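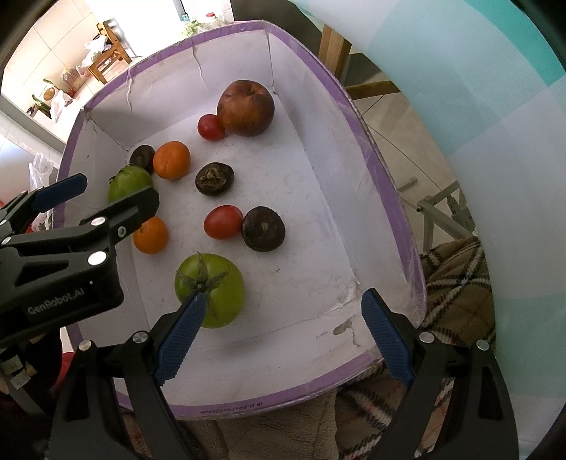 Apple, tomatoes, tangerines, and a few things past naming.

Odmont Grocers' Exchange is hiring a part-time produce sorter

We move fruit and vegetables that stores no longer want to people who do. Somebody has to stand between those two groups and decide what goes where, and since Wagner Nogueira left us for dental school, that somebody has been whoever walked past the sorting table slowest. We would like to pay a person instead.

The job is 20 hours a week, mornings, starting in July. You will unload, sort, weigh, label and repack. You will also answer the phone, which rings mostly when your hands are sticky. Pay is set by the hour and we will tell you the rate in our first email, before you have put on a clean shirt for anybody.
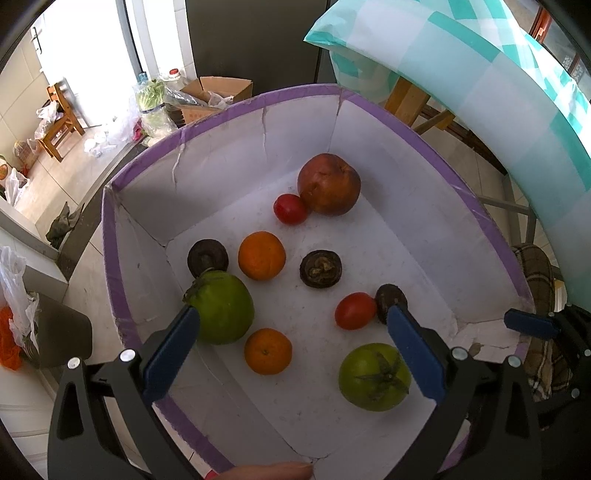 Sorting is a matter of judgment, and judgment can be taught in two mornings by Janelle Abella, who has strong views and a small knife. There are three bins: sell, cook and compost. The sell bin is for what a stranger would pick up without a second look. The cook bin is where most of the arguments happen. A big apple with wrinkled, bruised skin is the usual test case – Janelle says sauce, Arnel Magbanua says compost, and you will be expected to have an opinion by your second week. Green tomatoes go on the windowsill shelf and are left alone, which some applicants find harder than lifting.

Speaking of lifting: full crates can weigh 56 pounds. There is a cart. There is also a step between the loading door and the cold room, so the cart only helps until it doesn't.

What we need from you

You can be on your feet for four hours.
You can read a scale and write down the same number the scale says.
You don't mind smells.
You can be polite to a delivery driver at 6:30 in the morning, including the one who isn't.

Experience in a kitchen, market or grocery is nice to have. A degree in anything is fine and won't be held against you.

What you get

Paid training, gloves, 70 percent off at our Mercado counter, and more zucchini in late summer than you have friends. Parking is free on the street side. Do not park behind the building, whatever Arnel tells you.

How to apply

Send a few lines about yourself and the mornings you can work to Jerome Manalo, or leave a note at the Mercado counter. No cover letter, please. Jerome reads every one of them to the end and then he's late for the truck. Applications close Wednesday, June 10, 2026, and we'll call everyone back, yes or no.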